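Stusden Café Table, rounded corner, 649 mm

Product code: Stusden 649
Range: Kerkley hospitality furniture
Availability: made to order

The Stusden is a pedestal café table for indoor use. It was drawn up for small dining rooms, staff lunch areas and library reading corners, where people brush past the corners all day and the tables are moved most evenings for cleaning. The top is 649 mm square and seats two comfortably, or one person with a laptop and a plate.

Tops are solid ash, 30 mm thick, glued up from full-length staves. Corners are rounded to a 50 mm radius as standard. A tighter radius can be cut on request, but the lead time is longer and the edge is more likely to bruise in a busy room.

Legs are powder-coated steel in black, white or moss. Each leg is held by a steel plate under the top and has an adjustable foot for uneven floors. Standard height is 740 mm. A bar-height version is not offered in this size.

Finish options
Clear matt oil (standard)
White-tinted oil
Hard-wearing lacquer, satin

Oiled tops keep more of the feel of the grain and can be repaired in patches. Lacquered tops need less attention but have to be sanded back completely if they are damaged. For food service we recommend lacquer. Colour varies between boards, and orders placed months apart will not match exactly.

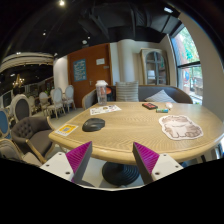
KERKLEY, 29 May 2026

Pale timber tops are again the most requested in our hospitality range, and we have increased our stock of ash to suit. Orders for the Stusden in clear matt oil now leave the Kerkley workshop in 23 working days. Lacquered tops take a week longer. Moss legs are out of stock until August.

Delivery and assembly
Tables are sent flat, with the legs in a separate carton. You will need a 5 mm hex key, which is supplied. Lay the top face down on a blanket, fit all four legs loosely, then tighten them in turn. Delivery to Fellby and Carrasco is free on orders of six tables or more. Other areas are quoted by weight.

Care
Wipe with a damp cloth and dry straight away. Don't use bleach, cream cleansers or scouring pads. Re-oil twice a year in normal use. Lift the table to move it, as dragging will loosen the leg fixings.

Timber samples in all three finishes can be posted free of charge. Please quote the product code when ordering.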